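Swimming again, badly, at the big pool

I have started swimming again. I say again, but the last time I did it with any regularity I was at school and somebody was making me, so it may be fairer to say I've started swimming, full stop.

The pool in question is the one at Bristmont, which is a twenty-minute bus ride if the lights are kind. It opens at half past six in the morning and I had grand plans about that. I pictured myself gliding up and down before work, all calm and shiny like a seal, then strolling in with damp hair and a flapjack. So far I have made the early session exactly once. The rest of the time I go after tea, when it's full of people who've had the same idea and the water is a bit choppy.

Can we talk about goggles for a minute? I bought a cheap pair first and they leaked from the moment my face went under, so I spent my whole first swim stopping at each end to tip them out like two tiny buckets. Then I treated myself to a pair of Droletti ones from the desk by the turnstiles, and they don't leak at all, but they leave such deep rings round my eyes that a woman on the bus asked if I was getting enough sleep. I wear them anyway. I'd rather look tired than swim blind into the rope! 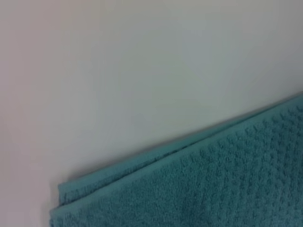
The lanes are marked slow, medium and fast, and picking one is a whole social puzzle. I went for slow, naturally. But slow turns out to have its own regulars, and several of them are about twice my age and a good deal quicker than me. There's a pair who swim side by side doing breaststroke with their chins up, chatting the entire way, and they have never once been out of breath. I can't overtake them (I wouldn't dare, and also I couldn't), so I hang back and catch bits of the conversation. Last time it was somebody's conservatory. I got quite invested and I'm hoping for an update.

My front crawl is a work in progress. I can do the arms, and I can do the legs, and I can do the breathing, but if I try all three at once I go down at the back like a badly loaded boat. So I mostly do breaststroke, with one length of crawl thrown in every so often when the lane is clear and I'm feeling bold. The trick that's helped me most is breathing out under the water properly, in a long steady stream of bubbles. I'd been holding my breath the whole time and then trying to do the out and the in together when I came up. No wonder I was seeing stars.

I've been writing my distances in the back of my diary, which is the only bit of this I've been truly good at. When I added it all up last night I had swum 3,742 metres since I began. And yes, I know that's an odd number for a pool, but I stopped partway down on one length with cramp in my foot and I wanted to be strict with myself. My longest single swim so far is 900, and I was so pleased that I went straight to the Paiva cafe over the road and had cheese on toast and a hot chocolate, which I suspect cancelled it out. The cheese on toast there is thick white bread, done right to the edges, with a bit of mustard under the cheese. Worth swimming for on its own, really.

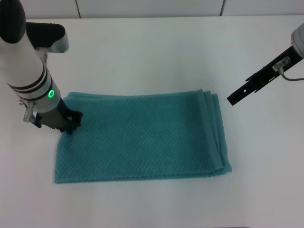 The changing room I could take or leave. The lockers want a pound coin and I never have one — I've got a whole phone that can pay for anything on earth, and there I am asking strangers if they can split a fiver. I've now put 3 pound coins in an old film tub in my bag and I am guarding them with my life. The showers are on a push button and give you just long enough to get shampoo in but never long enough to get it out. You get used to it. I've learnt to lean on the button with my elbow.

What I didn't expect is how well I sleep afterwards. I'm out like a light by ten, and I wake up hungry enough to eat the curtains. My shoulders ache a bit, in a nice way, and I've stopped clicking when I reach for the top shelf.

Next month there's an adult improvers' class, an hour a week, and I've put my name down for it. I'm hoping they can do something about my legs. I'm also eyeing up a new costume, as the one I've got dates from a holiday years ago and has gone a bit baggy in the seat, so if you know of a decent one that isn't silly money, do leave me a comment.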